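How to oil a wooden table top (quick version)

Halima Biwott

Did ours on a Sunday in November, writing this up before I forget. Works for desks and worktops too. Not for varnished wood, oil just sits on top and goes sticky.

What you need
Hardwax or Danish oil, I used Varkberg clear matt
Sandpaper, 120 and 240 grit
Lint free cloths, old T-shirts fine
White spirit
Gloves

1. Clear everything off and wash it down. Warm water, drop of washing up liquid, well wrung cloth. Leave overnight. Don't skip the overnight bit, damp wood goes blotchy.

2. Sand with the 120. Always along the grain, never across. Light pressure. Rings and marks might need a few more passes but go wide, otherwise you get a dip.

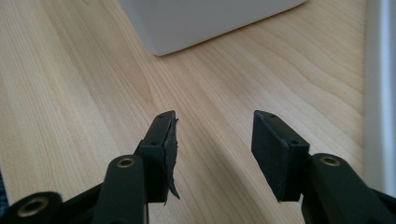 Pale wood, long streaky grain. Follow the streaks when you sand.

3. Wipe over with a barely damp cloth to raise the grain. Let it dry, then 240 grit. Hoover. Wipe with white spirit and let that go off completly, windows open.

4. Stir the oil, don't shake it. Pour a small puddle, spread thin with a cloth. Thinner than you think. Work in strips, end to end, and do the edges as you go.

5. Wait 15 mins then wipe off ALL the extra. This is where mine went wrong first time, left it too wet and had to go over the lot with spirit again. Tacky for days.

6. Leave overnight, second coat the same way. Third coat if it gets heavy use, kitchen tables mostly.

7. Keep hot mugs and wet stuff off for a week. Light things are ok after a day or two, but lift, dont drag.

Oily rags: lay them flat outside to dry or soak in water before binning. They can catch fire scrunched up. Serious one this.

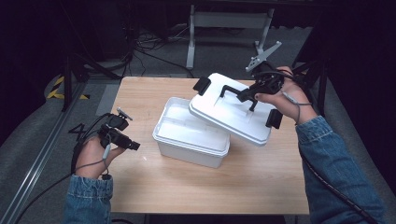 How often does it need doing again?
Once a year for most tables, twice if you eat at it every day. Drip some water on, if it soaks in instead of beading it's time for another coat.

Leftover oil keeps if the lid's on tight. Wipe the rim first or you'll never get it open agian.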